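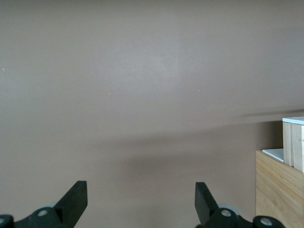
A plain wall in a colour somewhere between taupe and beige.

The paint card called it Urkel. I had asked for "a sort of warm grey" and the man at the counter in Atstead slid the card across as if I had given him the password. Two tins, 55 pounds each, and a leaflet explaining that the colour would help me rest.

I am not against painting a room. I am against being told that the paint will do something to me. At some point in the last few years the people who sell us colours decided that covering the plaster was too modest a claim, and now every tin arrives with a promise of calm. Green restores. Blue slows the breathing. The brownish greys, which my grandmother would have called dirty, are said to be "grounding", a word I have yet to hear from anyone who wasn't selling me something.

Where does all this come from? The leaflet mentioned "studies". I wrote to the firm, Zonar, and asked which ones. After a wait of 5 weeks I had a friendly reply saying that colour is very personal and enclosing a voucher. If colour is very personal, I don't see how a tin of it can be guaranteed to settle my nerves, and if it can be guaranteed then it isn't very personal. I used the voucher on brushes.

My friend Irena Wieczorek takes the other side. She had her flat done from top to bottom last August by a consultant, at a cost of 715 pounds before anyone had opened a tin, and she swears she sleeps better. I believe her. She also got rid of the television in her bedroom, bought thick curtains and stopped answering work emails after supper. The consultant suggested all of that too, and charged for it as "palette support". Perhaps it was the walls. I would want to see somebody sleep well in the same colour with the television on.

There is a fair argument against me, and I will put it as well as I can. We do feel differently in different rooms. A hospital corridor is not a pub. A child's bedroom painted black would worry any visitor, and quite right. But most of what we feel in a room comes from the light, the noise, the size of it and what we have to do there. I was miserable in a yellow office for two years and the yellow had very little to do with it.

What bothers me most is how the promise shifts the blame. Rents are high, houses are small and cold, people bring their work home because they are made to, and along comes a brochure suggesting that the trouble may be magnolia. The Witkowska guide to "restful living", which a neighbour pressed on me, spends a whole chapter on undertones and gives a single paragraph to damp. I know which of those has kept me awake.

There is the snobbery as well. White was for renters, then grey was for people with taste, and now grey is for people who had taste a while ago and ought to have moved on to mushroom. Each time, the old colour is found to have been bad for us all along. I would take the science more seriously if it didn't change its mind every time the brochures are reprinted.

So paint the room. Pick the colour you like, or the one that is on offer, and put the money you save towards a decent mattress or a plumber. My own walls had their second coat last month and I feel much as I did before, apart from my shoulder.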